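Subject: Re: [hall-users] Seating left over at Tumetstead
Date: 2024-09-07

> Does anyone know what is staying in the hall and what is up for
> grabs? I need a chair for my front room and would take stools too
> if they match. Also, is the cream sofa spoken for?

The sofa stays. It belongs with the room by the doorway and so does the round rug, so please don't measure either of them.

The wooden armchair can go. It came in the Eichhorn lot in June with one other, which has already been collected. The upholstery is taupe and has worn well, but one of the back legs needs glue. I'm asking 63 for it and would take less from someone who picks it up this week.
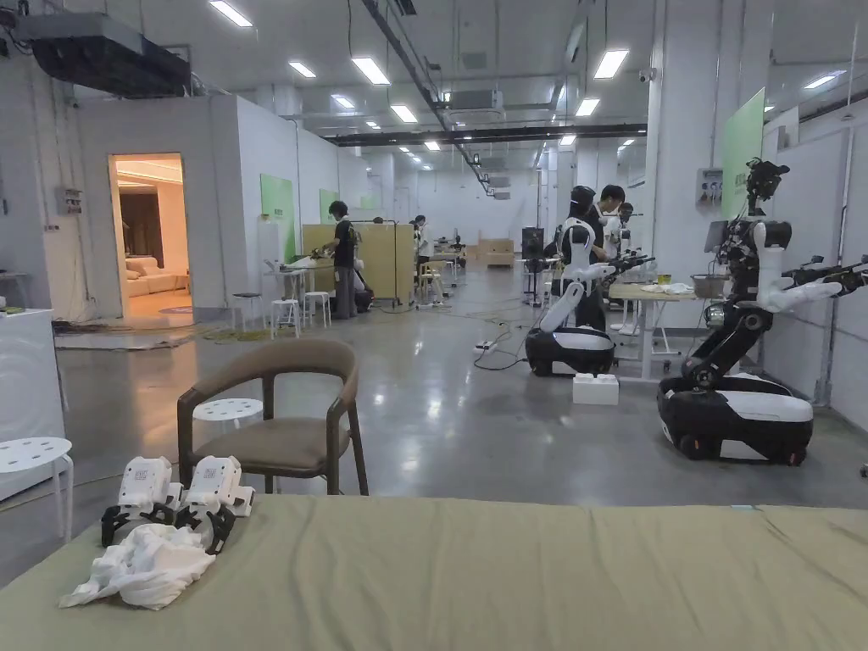
The white stools are a mixed bunch. The round ones with the holes in the seat are from Nomon and I can let 2 of them go at 15 each. The ones with the tall thin legs are needed at the work tables until the Fetside order arrives, so ask me again after that.

Pickup is at the side door. The concrete gets scratched easily, so carry things out and don't drag them. Cash or transfer, either is fine. Reply to me off list if you want the armchair.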